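Sernier Pet-Feeding Cell, incident review
Minutes, March 13, 2022
Present: operations, controls, safety, and the member who had promised to be brief

1. Previous minutes
Approved, after the spelling of Rornon was corrected again.

2. The scoop fault
Controls reported that the arm stopped responding to the pause command during a kibble transfer on the Ichikawa routine. It went on scooping for 8 cycles with nothing coming up in the scoop, then parked itself and logged the run as a success. The log is 1,881 lines long. The useful one is near the end.

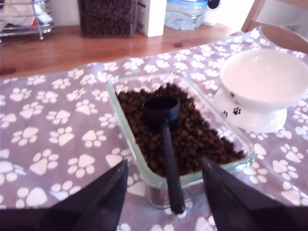 Operations asked why the red button had not been pressed. It was pressed 2 times. The button was wired to the previous controller, now in a cupboard.

3. Grip force
The limit had been left at 100 percent after the last calibration. Safety would like this never to be the default around glassware. Controls agreed, with the air of people who had set it. 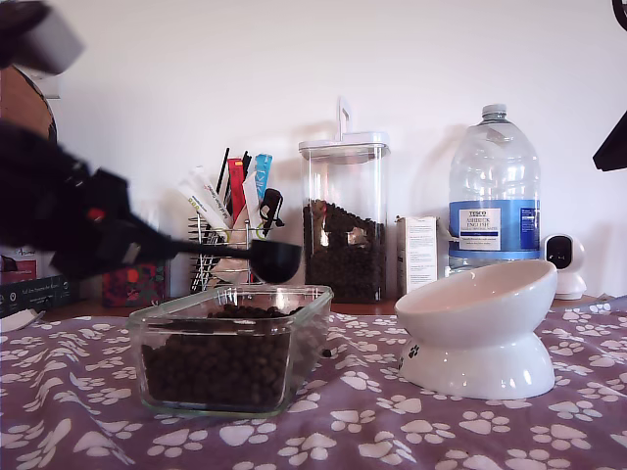 Photo: Sernier operations

Stray kibble on the cloth is to be recorded as spillage. A proposal to call it "secondary placement" was not seconded.

4. Restart
No powered runs until the stop button has been rewired and tested with the arm moving. The Corora software update waits until April. Safety will hold the key, and has asked people to stop asking where it is kept.

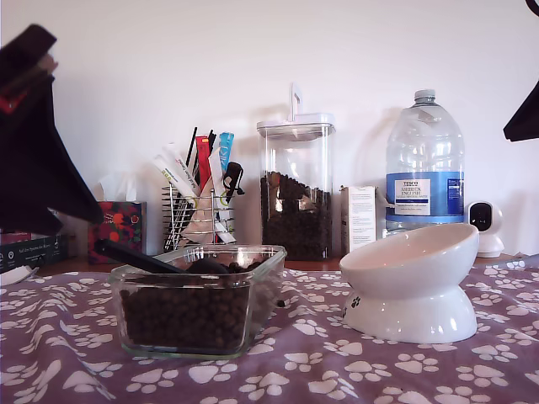
Setup with scoop, dish and raised bowl, item 4.

5. Actions
Controls: rewire stop button, lower grip limit, label the cupboard.
Operations: find out why an empty scoop counts as a success.
Safety: written restart procedure, one page.

6. Any other business
The brief member spoke. Meeting closed late.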